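About Lanside Family Trips

Lanside is a travel planning company for families who want to visit the big theme parks without spending their evenings reading forums. We plan park days, book rooms near the gates, and publish a line of short guidebooks. We work out of one office on Derkis Street and handle most of our business by phone and email.

The company started as a newsletter for parents from two elementary schools who were all asking the same questions. How early do we need to get there? Is it worth paying for the faster lines? Where can a toddler nap? The newsletter became a booklet, and the booklet became our first guide, the Patance Guide to Park Days with Small Kids. It is now in its ninth edition. We revise it every March, after the parks have posted their spring hours.

What we do

Most families come to us for a day plan. You tell us which park, how many people, their ages and heights, and anything they can't eat or won't ride. We send back a schedule with rest breaks and meal times built in. A plan for one park day costs $100, and the price is the same for a family of three or a group of grandparents and cousins. Two rounds of changes are included. After that we charge by the hour.

We also book rooms. We look for places with a separate sitting area, so the adults can stay up after the kids go to bed, and we ask about shuttle times before we recommend anything. If a hotel pays us a commission, it says so on your invoice. 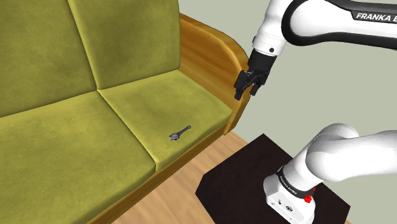 DERKIS STREET OFFICE, 31st October

Our winter hours start tomorrow. The phones will be answered from 9 in the morning until late afternoon, and email will be checked once more in the evening for families who are already traveling. If you are at a park and something has gone wrong with a booking we made, use the number printed on the last page of your plan. It goes to whoever is on call.

Our guides

The Patance line covers small kids, teenagers, and travelers who use wheelchairs or get tired on long walks. Each guide is written by people who paid for their own tickets. We do not take free admission from parks. The guides are sold through this site and at the Acheampong bookstore downtown, which also keeps a shelf of used copies from earlier years. Please check the edition before you buy one of those, as ride closures and height rules change often.

What we don't do

We don't sell park tickets, airfare, or travel insurance. We don't plan cruises.

Getting in touch

Send us your dates and the ages of your kids through the contact form. Replies usually go out by the end of the next business day. Office visits are by appointment, and parking is behind the building.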